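Client funds held by former counsel after a fee dispute: what notice is required?

Posted June 22, 2022, in Attorney Fees and Trust Accounts

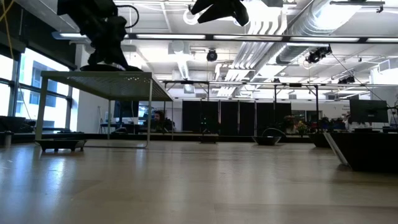 Our company, Zatholm, retained the law firm Dierckx for a commercial lease matter. The engagement letter required an advance deposit, to be held in the firm's trust account and applied against monthly invoices. The matter has concluded and we have ended the representation in writing. The firm's last statement shows an unused balance of $3,393. We asked for its return and were told that the balance would be applied to "file closing and administrative review," a charge that does not appear in the engagement letter. We disputed the charge by letter and received no reply.

We wish to know whether the firm may move the disputed sum out of trust while the dispute is open, and whether we must pay for a copy of our file before it is released to us. We would also appreciate guidance on whether fee arbitration should be requested before a complaint is made to the state bar. We are not asking for an opinion on the quality of the legal work.

Posted by: Zatholm Accounts Office
Views: 300

Nundar Client Desk

The rules vary by state, and the following is general information only. In most states, an advance deposit remains the property of the client until it is earned. When a client disputes the lawyer's right to a particular sum held in trust, the lawyer is ordinarily required to keep that sum in trust until the dispute is resolved. Any part that is not in dispute should be paid out promptly to the party entitled to it.

We suggest that you send a second letter by a method that provides proof of delivery. The letter should identify the engagement by date, state the exact amount in dispute, and request a full accounting of deposits and withdrawals. Ask the firm to confirm in writing that the money is still held in trust. Attach your first letter and set a date in July for a response.

With respect to the file, many states do not permit a lawyer to withhold it on the ground that copying costs have not been paid, although some allow a reasonable charge for duplicates. Please review the engagement letter for any provision on this point, as well as the ethics opinions published by your state bar.

Fee arbitration and a disciplinary complaint are separate processes. Arbitration addresses how much is owed. The disciplinary office considers whether a rule was broken and may have limited power to order a refund. In some states a client can lose the right to arbitrate by filing suit first or by missing a deadline stated in the firm's notice. Check that deadline before taking any other step.

jodovik_office

Just file in small claims. Our office did this over $84 and the firm paid before the hearing. The filing fee will depend on your court.

Records Section 100

The preceding reply should be read with caution. A corporation may be required to appear through an attorney in small claims court in certain states, and the engagement letter may contain a binding arbitration clause. Both points should be confirmed with the court clerk and against the signed agreement before a claim is filed.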